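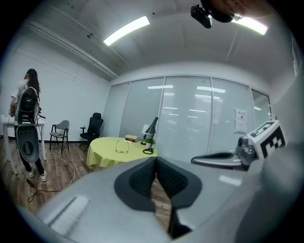
Attachment 1: Round table in the recording room, operator holding a gripper.

Ticket 2147
Site: Woltdale, second floor
Component: Brudomo recorder, hand-held grippers
Priority: changed from Low to Normal
Status: Resolved, one follow-up open

Summary
Episodes recorded at the round table are rejected on upload with "pose discontinuity, right." Rejections start after the mid-shift handover. The operator sees a normal recording on the tablet and learns about the rejection from the shift report.

Reported by
Desk reset team. The team used to put meeting rooms back in order by hand after each booking. Since the Brudomo arms went in on the first floor, half of each shift is spent recording the same tasks with grippers and the other half clearing what the arms leave for manual handling. Rejected episodes are deducted from the operator's hourly count. The first complaint came in as a payroll question and was moved to this queue in September.

Steps to reproduce
1. First operator logs in, pairs left and right, records any table task (eyeglasses, books).
2. First operator hands both grippers to second operator without logging out.
3. Second operator selects own name from the list on the tablet.
4. Record one episode and upload.

Expected: episode accepted.
Observed: episode rejected. Log shows the right gripper jumping to a new position in the first second, then tracking normally to the end.

Checks so far

Lighting. Suspected first on account of reflections from the ceiling lights in the glass. Blinds were adjusted and half the lights switched off for one session. No change in the rejection rate. Ruled out.

Markers. All faces cleaned and compared against the printed reference sheet. No wrong codes. Ruled out.

Power and cables. Swapped the power strip and both charging leads. One lead had a bent pin and was thrown out, unrelated to the fault.

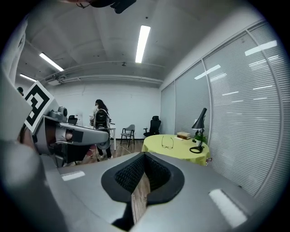
Attachment 2: Marker on one gripper, operator and window wall behind.

Clock. Offset between tablet and grippers was within limits before and after handover. Ruled out.

Operator technique. Added at the request of the Banley office, which had closed two earlier reports as "sudden hand movement at start." Reviewed 55 rejected episodes from four operators. The jump is the same size in all of them and is present when the gripper is resting on the table. It can't be produced by hand movement. Both earlier reports have been reopened and linked.

Cause
Selecting a new name on the tablet loads that operator's saved calibration. The left offset is applied at once. The right offset is applied at the first frame of the next recording, so the file starts with the old value and changes partway through the first second. A full logout clears both values and the fault doesn't appear. Operators who worked alone never triggered it, which explains why the Aranda site, with one operator per table, had no reports.

Workaround (in effect now)
Log out fully at handover. Wait for the green bar. Pair left, then right. Discard the first recording. The procedure adds time to each handover, and the shift schedule doesn't allow for it. Raised with the shift planner, no answer yet.

Fix
Recorder build 511 applies both offsets before the record button becomes active. Installed on the Woltdale tablets at 6:40 a.m., before first shift. Handover repeated with three pairs of operators, no rejections. Banley and Aranda get the build with the regular update.

Affected data
More than 700 episodes were rejected for this reason. The first second can be trimmed and the remainder used. Trimming script is running on the upload server. Recovered episodes keep the original operator name.
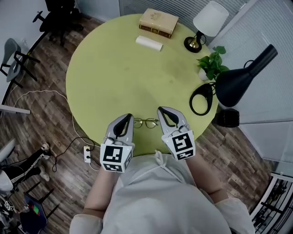 Araceli Palacios replied that trimming the files settles the data side and leaves the hours side where it was. She asked for the recovered episodes to be added back to the counts of the people who recorded them, including two who have since moved to the evening crew, and for the count to be left out of reviews until that is done. She also wrote that operators should see a rejection on the tablet when it happens. As it stands they repeat the same task for a whole shift without knowing that nothing is getting through, and then hear about it from a supervisor who has only the total.

Response from support
Recount: the script output now includes operator name and shift. File sent to payroll. We don't have write access to the counts and can't confirm when they will be corrected.

Reviews: outside this queue. Forwarded to the site manager with the log excerpts from the technique check.

Rejection notice on tablet: accepted as a feature request. The server already returns the reason code and the tablet drops it. Split into its own ticket, assigned to the recorder team, no build number yet.

Until then, the upload page can be opened in the tablet's browser. Sort by status, newest first. It needs a manual refresh.

Closing 2147 after one full week without the error. Follow-up stays open under the new ticket.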